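Zurkura
Home Products Support Press Contact

FOR IMMEDIATE RELEASE
April 23, 2025

Zurkura Opens Orders for Gosa, a Pocket Planner With an E-Paper Screen

Zurkura today opened orders for Gosa, a pocket-size electronic planner that keeps a calendar, a task list, notes and an address book on a black-and-white e-paper screen. Gosa costs $300 and is sold through the Zurkura website and at Biswood stores. Orders placed now ship in June.

Gosa does not make calls and has no web browser. It connects to a phone or computer by cable or over Wi-Fi to copy calendar entries and contacts, and it works on its own the rest of the time. Users can write on the screen with the included pen or type on a pop-up keyboard. Handwritten notes are stored as written and can also be converted to text in 27 languages. 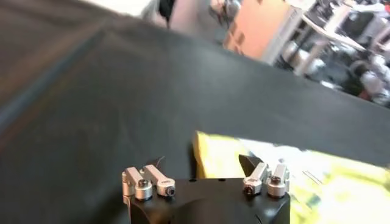 The planner is the first product Zurkura has built for individual buyers. The company has until now made handheld order pads and delivery logs for small businesses. Work on Gosa began after a number of those customers asked whether the staff could use the same device to keep their own schedules.

"People were putting dentist appointments into a delivery log," said Selamawit Habte, chief executive of Zurkura. "The log was never meant for that and it did the job badly. We decided to make a separate product with a proper calendar in it."

Battery and repairs

Gosa runs for 700 hours of standby on one charge. The battery is held in with two screws and can be changed at home with the screwdriver packed in the box. Replacement batteries, pens, back covers and screens will be listed on the Zurkura parts page from the first day of shipping. Buyers who would rather not do the work themselves can send the planner to the Zurkura service desk, which will quote a price before starting any repair.

The back cover comes in gray, dark blue or red. It snaps off without tools and gives access to the memory card slot. A card is not included.

Sync and storage

Calendar entries are exchanged in the standard iCalendar format and contacts as vCard files, so owners can move their records to another product at any time. No account is needed. Owners who want a backup kept online can turn on the Zurkura backup service, free for the first year. The service is off when the planner leaves the factory. 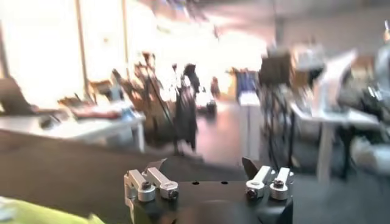
When the same appointment has been changed on both the phone and the planner, Gosa shows the two versions side by side and asks which one to keep. It can also keep both. This screen was redrawn after a trial in February, in which 300 people used early units at home and at work. Trial users found the first version hard to read in low light, and the dates are now set in larger type.

"The conflict screen got more complaints than everything else put together," said Peter Kolář, who leads the software group. "We also heard a lot about repeating events, such as a class that meets every second week except on holidays. Those now sync correctly with all the calendar programs we tested."

A list of tested calendar programs is posted on the support page and will be updated with each software release. 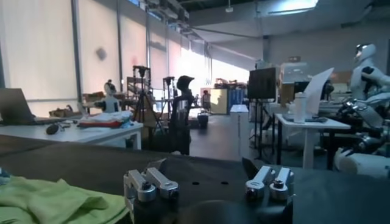
Gripper fingers above a dark work surface, with tall windows beyond.

Dock sold separately

A desk dock named Sepúlveda will follow later this year. The dock charges the planner upright and has a port for a full-size keyboard. Zurkura has not set a price for it. Planners bought now will work with the dock without a software update.

Biswood will carry Gosa in all of its stores and will keep a working unit on display at each one. The chain will also take in old electronic organizers from any maker for recycling, at no charge and with no purchase required.

"Many of our customers still come in asking for a paper planner refill," said Ľubica Zelenak, a buyer at Biswood. "Some of them want one that can also remind them of something. We have not had much to show them in recent years."

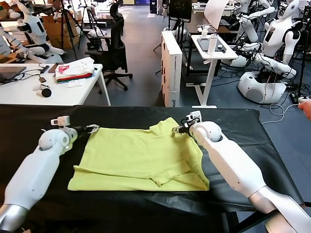 Two white robotic arms at a table with a pale yellow-green T-shirt.

Price and availability

Gosa: $300, including pen, charging cable, screwdriver and printed guide. The first 1,000 orders placed on the Zurkura website also include a cloth sleeve.

Warranty: two years, including the battery.

About Zurkura

Zurkura designs and sells handheld devices for shops, delivery firms and, starting with Gosa, individual users. The company is privately held.

Press contact: Žofie Lukáč, Zurkura press office
Review units: requests go to Edileuza Figueiredo through the contact form on the Press page. Please state the name of the publication and the planned date of the review.

###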